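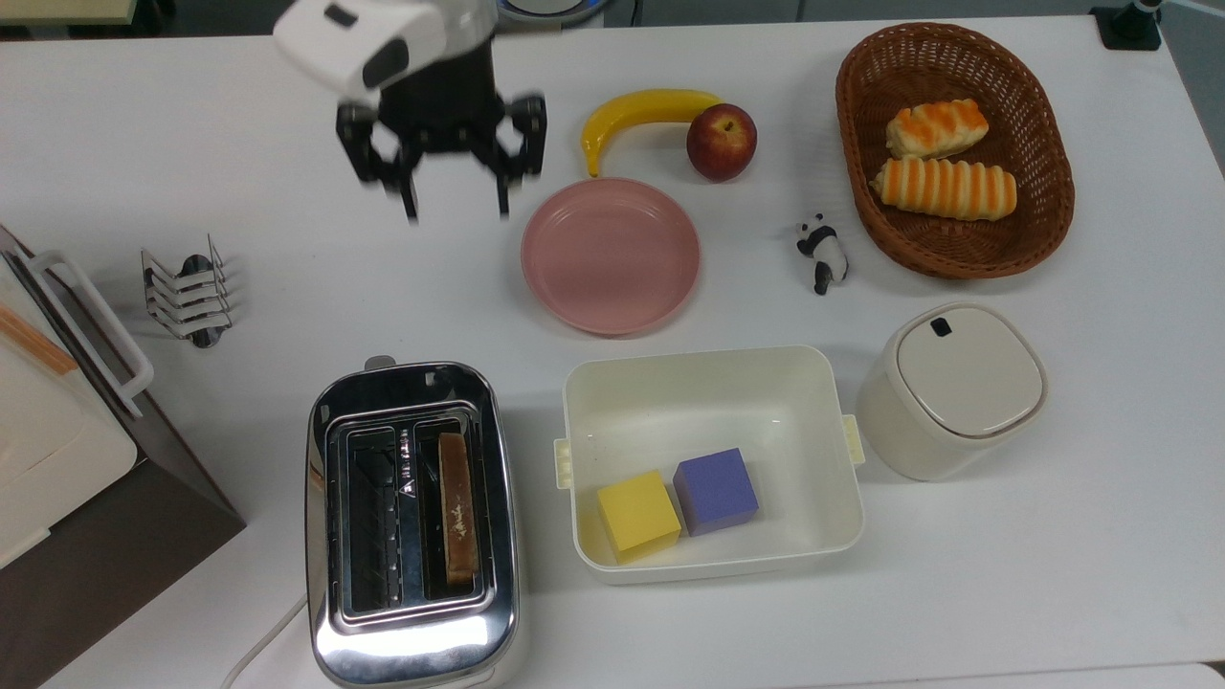 Softer pads will slip on the bread, and you should drop the closing speed before you touch anything else. Such was the Viklund side's comment on my last entry, added in the margin of the shared copy. Fair enough on the speed! I'm less sure about the pads, so today I tried both and wrote down what I got.

15/05/2020, gripper comparison, day two

Kevbridge two-finger on the arm first, the black one with the jointed fingers. Same kitchen table as before: pink plate, banana, apple, bread rolls in the basket, toaster, toast rack. Closing speed down from 600 to 300 in the controller (whatever units Zarnisar thinks those are, the manual still won't say).

Apple is easy now. It used to roll out when one finger touched early, and at 300 both fingers seem to settle before the squeeze. Banana is fine across the middle, bad near the stem. Rolls are where the pads matter - the soft ones held better than the hard ones at force 70, so I'm going to argue with Viklund about that. Hard pads left dents in the crust too.

Slice out of the toaster is still a mess. The fingers want more room next to the slot than they get, and coming in straight down I lose the wrist camera view for the last bit. Tried tilting the wrist, got a joint limit warning, gave up after around 2 tries.

Novelham gripper goes on next, same speed, same force, soft pads only. Need the other adapter plate for it (check the drawer under the bench - I had it in October). Also redo the hand-eye calibration before comparing anything, the offset looked wrong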